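Cuaderno del taller - equipaciones, domingo por la tarde

Sigo con los pantalones rojos, que son los que dan guerra. La camiseta de tirantes ya está doblada y apartada a la derecha; el pantalón, como se ve, todavía hecho un gurruño.

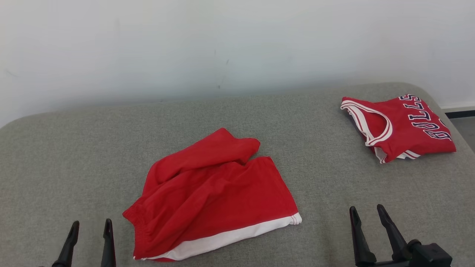

Nhàn Cù opina que me complico la vida: que el pantalón corto se dobla a lo largo, pernera sobre pernera, y luego en dos, y que la cintura elástica se deja siempre para el final, porque si empiezas por ahí se te encoge todo y acabas peleándote con los frunces. Le dije que llevo media vida empezando por la goma y me contestó que así me salen.

Bueno, pues lo he probado a su manera. Primero se estira la pernera por el borde blanco, con la palma, desde el centro hacia la esquina, sin tirar de la cintura. Luego se monta la otra encima y se casan las dos bandas blancas, que es donde más se nota si te has torcido (en el rojo liso se disimula casi todo, en el blanco nada). La goma se aplana al final con dos pasadas de canto de mano. Queda un poco más gorda por ese lado, eso no hay quien lo quite, pero el paquete aguanta cerrado cuando lo levantas.

Con las camisetas no cambio nada. Hombro con hombro, sisas hacia dentro, el bajo hasta el cuello. Ojo con que el escote no asome por un pico, que en el montón de ayer había varias así y las tuve que rehacer.

El pedido es para Pornisau: 595 conjuntos de camiseta y pantalón. Tín Hồ había apuntado 1.165 en la hoja y casi me da algo - eran prendas sueltas de otro encargo, el de Eklund, que va con calcetines y todo y no nos toca hasta julio. Lo he tachado y he puesto la cifra buena al lado, con boli verde para que se vea. Por favor, no uséis la hoja vieja, que sigue rondando por la mesa de la plancha.

Llevamos 92 conjuntos cerrados. Poco, ya lo sé, pero es que la primera hora se nos fue en decidir si el pantalón iba dentro de la camiseta o debajo. Va debajo. Lo de meterlo dentro queda muy mono, pero luego para mirar la talla hay que deshacerlo entero, y en Pornisau las miran todas.

Cosas que quiero acordarme:

La tela gris de la superficie de doblar me gusta más que el tablero pelado, la ropa no resbala. A cambio coge pelusa que da gusto, así que pasad el rodillo antes de poner nada blanco.

Las bolsas Plorell de talla mediana van justas. Con el pantalón doblado como dice Nhàn entran sin forzar; con el mío había que apretar y salía la goma marcada. (Sí, Nhàn, te estoy dando la razón por escrito, disfrútalo.)

Falta pedir etiquetas a Cakus. Las últimas venían con el adhesivo flojo y se despegaban al apilar, a ver si esta vez mandan las otras.

Me queda una duda con las tallas infantiles, que tienen la pernera tan corta que al doblar en dos se abre sola. He probado a doblar en tres y se abre igual. Tín dice que con un alfiler; yo en ropa de críos no pongo alfileres ni loca. De momento las dejo en dos y boca abajo, con la camiseta encima haciendo peso.

Mañana empiezo por las grandes. La caja de las medianas se queda debajo de la mesa, sin cerrar, y le faltan 2 pantalones que están en el cesto de repaso.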